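Settling into a let kitchen — how much do you bother with?
Home and Kitchen > Renting and Moving

brunello_v
Posts: 155

Evening all. I've been reading this board since before we moved and finally have a question of my own, so forgive the length.

We've taken a flat on a two-year let, my wife and I and her mother, who cooks far more than either of us and has opinions about it. The kitchen is a decent size but it came with next to nothing in it. My mother-in-law would like it to feel like a proper kitchen by July, when the cousins come. I'd like not to spend a fortune on a place we'll be leaving. So where do you draw the line? Do you buy good things that will move with you, or cheap things you can leave behind without a pang?

At the moment we have one decent pan, a pressure cooker older than our marriage, and a box of spice jars that don't match. I'm tempted by the Durnix stacking tins because they'd fit anywhere, but they aren't cheap and my wife thinks old coffee jars do the same job for nothing.

Grateful for any thoughts, and for any stories too, I like those better than lists.

gracacarrilho
Posts: 2,589

Welcome, Brunello! Your wife is right about the jars, I'm afraid. I've moved seven times and what came with me every time was the knife, the big pot and my grandmother's rolling pin. Everything else I gave away to neighbours and bought again, and I never once missed a tin.

What I would spend on is light. A dim kitchen makes everyone cross by six o'clock. Get a good lamp you can take with you and put it near wherever your mother-in-law does her chopping.

Tveit_V
Posts: 1,000

I'll disagree with Graça (kindly, as always). Two years is a long time to live with things you don't like. We told ourselves the same story in our last place, "it's only for now", and we ate off picnic plates for nearly three years. My daughter thought that was what plates were.

Buy the tins if you like the tins. You'll open them every day, and they'll go in a box when you leave the same as the jars would.

salma.fawzy
Posts: 2,186

Hello Brunello, and hello Vilgot, congratulations on your thousandth post, I see you spent it on picnic plates.

I was where you are last spring. We went from a house with a pantry you could stand in to a rented kitchen with one long counter, and I cried over it a bit, I don't mind saying. What helped was doing nothing at all for the first fortnight. I cooked on what was there and left everything out where it landed, and by the end of it the tea things had gathered themselves at one end and the flour and the rolling board at the other, and that was my kitchen arranged without my having bought a thing. 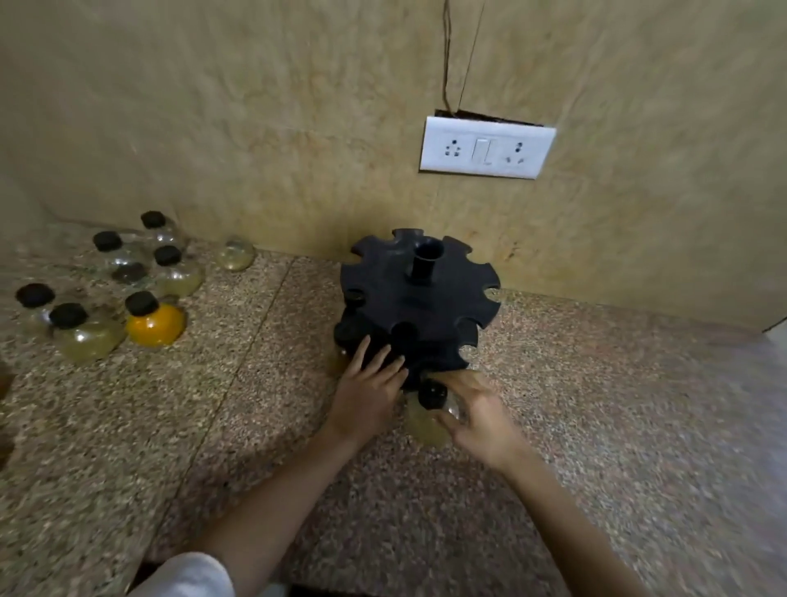
After that I let myself have one purchase a month, and it had to be for something that had annoyed me more than twice. The first was a tray for the oil bottles, the second a Belkadi bread bin, which I love beyond all reason. By the fourth month I couldn't think of anything, so I bought a plant, and then another plant, and my husband said the rule had stopped working.

The other thing is to ask your mother-in-law where she wants the salt. I mean it! My mother stayed with us for six weeks and moved my salt every morning, and I moved it back every night, and neither of us said a word about it until the last day.

bethel_w
Posts: 155

Salma, the salt! With us it's the coffee pot. My aunt believes it lives on the left.

I'm halfway between Graça and Vilgot. Jars for anything you buy in small amounts, proper tins for flour, rice and lentils, because of moths. I lost a whole sack of teff flour to moths in my first flat and I've been stern about lids ever since. I use Prasetti tins, which have a rubber ring and are cheaper than the Durnix, though the lids are stiff and my aunt uses a spoon handle to get them off.

Tveit_V
Posts: 1,000

Bay leaves in the flour. No moths in years.

bethel_w
Posts: 155

I had bay leaves in the flour, Vilgot. The moths went round them.

gracacarrilho
Posts: 2,589

Bay leaves do nothing, and I say that as someone who has a tree of them. Freeze the flour for a few days when you bring it home, then any jar you like will do. I still say the tins are a waste of money in a let.

I do like Salma's fortnight, though. I've always unpacked in one night with the radio on and then spent a month looking for the tin opener.

brunello_v
Posts: 155

Thank you all, I read the whole thread aloud over supper. My mother-in-law would like it known that she is with Bethel on the moths and with Graça on the bay leaves, and that the salt goes by the stove, where any sensible person would look for it.

We're going to try the fortnight. No tins until it's over, then a set of three for the flour, rice and lentils, and coffee jars for the rest — my wife is already washing the labels off. Has anyone got a trick for the glue? She's tried hot water and it's just gone to a sort of grey fluff.

salma.fawzy
Posts: 2,186

Cooking oil and bicarbonate, mixed to a paste. Leave it on for an hour while you have your tea, then rub it off with an old cloth. There's a Bisska spray that does it faster, but it smells of pear drops and so will your cumin.

Tveit_V
Posts: 1,000

Peanut butter also works. The smooth kind.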